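We use cookies to remember your login and keep the boards running. Accept | Manage settings

Sharada Varghese's new lake paintings: who has seen them?
24 replies | 11 shares

ochre_and_oats
I got to the Sharada Varghese show at the Skirkach Gallery on Thursday and I have been buzzing ever since. If you only know her from the market pictures, get ready, because these are a real jump. The whole back room is lake paintings, all egg tempera on panel, and the water is built up in these tiny dry strokes so that from the door it looks like one flat green, and then you walk up and there's violet and rust and a sour kind of yellow all knitted together. I stood in front of "Ferry Landing, Akel" for so long that the guy at the desk offered me a chair (I took it!).

Has anyone else been? I want to talk about the reflections especially.

PlumbLine
Went opening week. I liked it, didn't love it. The market pictures had people in them who looked like they had somewhere to be. In the lake ones the figures are so small that they could be posts. I get that she's after quiet, but two rooms of quiet is a lot of quiet.

gessohound
Oh I completely disagree, and I say that as someone who adored the market pictures. Look at the woman rinsing the pot in "Evening, Low Water." She's maybe the height of your thumb and you can tell her back hurts. That's all in the angle of the neck and one darker stroke under the arm. I'd give a lot to be able to do that at any size.

ochre_and_oats
YES, the pot woman! I went back to her twice. And the reflection under her is wrong in such a good way, it leans a little further left than she does. I tried to work out if that's the current or if Varghese just liked the diagonal.

PlumbLine
She liked the diagonal. There's no current in that lake in low season, my mother's family is from two villages over. Which is sort of my complaint. The market pictures were full of things you could check. The scales were the right scales, the awnings were tied the way they tie them there. The lake ones feel like she's remembering a place she visited.

marigold.k
Isn't remembering allowed though? I thought the steps and the boathouse columns were very carefully observed. I don't know the area, so I'm asking, not arguing.

PlumbLine
Sure it's allowed. The columns are fine, I'll give her the columns. The boats are from somewhere else.

sizing_up
Jumping in on technique since this is the studio board and I can't help myself. Does anybody know what she's using for the ground? The whites in the sky have that soft chalky look and there's no cracking that I could see, even on the biggest panel. I've been fighting pinholes in my gesso all summer and it's making me crazy.

gessohound
The handout says rabbit skin glue and chalk, and that she sands between coats. It doesn't say how many coats. Sudheer Hegde taught a weekend class on this a while back and he was very big on letting the mix sit overnight before you warm it again. Most of my pinholes went away when I stopped stirring like I was making pancakes. Slow, slow, slow, and strain it through an old stocking.

sizing_up
I have absolutely been stirring like I was making pancakes. Thank you!! Trying it this weekend.

tin_lantern
Hegde's class was wonderful. I still have the test panels. He had us paint the same stone step in raw umber, then again with green earth underneath, and the second one looked like it had been rained on. You can see Varghese doing the same trick in the boathouse picture, all along the bottom edge where the steps go into the water.

ochre_and_oats
Oh I missed that! Now I have to go back. Anyone up for a group visit? I think they do a lower ticket after four in the afternoon.

marigold.k
I'd come. Is there a catalog? I looked on their site and only found the one for the Pisharody show.

ochre_and_oats
There is, and it's lovely, with 30 color plates and a long interview. They only printed 600 of them so I'd grab one if you want one. The greens run a bit cold in print but the close-ups are terrific, you can see where she's scratched back into the paint with something sharp.

PlumbLine
The interview is the best thing in the building. She talks about grinding her own pigment and ruining a batch of malachite by grinding it too fine, so it went pale and dull on her. Then she used it anyway for the far bank. I'll admit that softened me up some. I went back and looked at the far bank and it's the best passage in the picture.

gessohound
PlumbLine warming up to the lake pictures, I'm taking a screenshot of this.

PlumbLine
One bank. One!

old_vermilion
I want to put in a word for the front room, which people are walking straight through. There are small drawings in there from the market years, brown ink on cheap paper, and they're alive. One is just a man's hands tying up a bundle of greens. She drew the left thumb three times and left all three in. I've been drawing for most of my life and it sent me home to practice thumbs.

tin_lantern
Those drawings are so good. The one with the sleeping fruit seller has been on my mind all week. I wish they'd hung them a little lower, I'm five foot nothing and was on tiptoe.

sizing_up
Pinhole report: strained it twice, let it sit overnight, stirred like a sleepy person. Four coats on, sanded, and I've got one pinhole in the corner of the whole panel. One! I could cry. Starting a little street picture on it tonight, green earth under the shadows like tin_lantern said.

tin_lantern
Hooray! Please post it when there's something to look at. And don't be scared if the green looks awful at first, it goes so much calmer once the umber is over it.

marigold.k
Where are you all buying green earth? The tube I have is watercolor and I'm guessing that's no use with egg.

gessohound
You want dry pigment. Reltum carries a couple of them. Get the duller one, the bright one takes over everything. Grind it with water into a paste, keep it in a jar with a lid, and only add the yolk when you're about to paint. A small jar goes a long way.

PlumbLine
And separate the yolk properly. Roll it on a paper towel, pinch the skin, let it drain out. If the skin gets in you'll be picking strings off your brush all afternoon. Ask me about my first three panels.

ochre_and_oats
So for the group visit I've got me, marigold.k, and tin_lantern so far. Old_vermilion, would you come and talk us through the drawings? I rushed them and I'm kicking myself. PlumbLine, you're invited too, and you can explain the boats.

old_vermilion
Happy to. Bring a sketchbook, they let you use pencil.

PlumbLine
I'll come, and I'll bring photos of the real boats. They have a flat stern and you sit much lower in them. Then you can all tell me I'm being picky.

marigold.k
Going to order the dull green earth tonight, and see everyone at the gallery. So glad I asked!
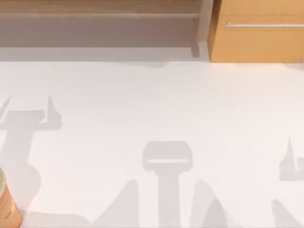

White counter with an open shelf recess behind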